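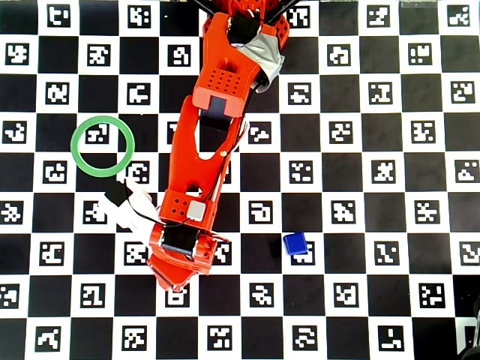

*Opened by Consolacion Catacutan, Tue 24 February - queue: Skiria arms*

**Gripper servo drops out mid-reach**

Hi all, me again! The gripper on the orange arm keeps going dead when I send it down toward the green ring. Zuvis logs a timeout on servo 9, then the jaw just ignores me until I power cycle. I've swapped the cable and dropped the speed limit from 4,000 to 500, and I still got 2 dropouts before lunch. I'm starting to suspect the wire along the middle link (it has to bend a lot down there).

Next I tried the stacking job, blue cube on red inside the ring, to see if the fault follows the job or the arm.

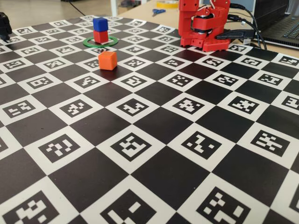

## Still open

- Does anyone have a spare wrist servo?
- Please don't reflash anything until I've saved the log.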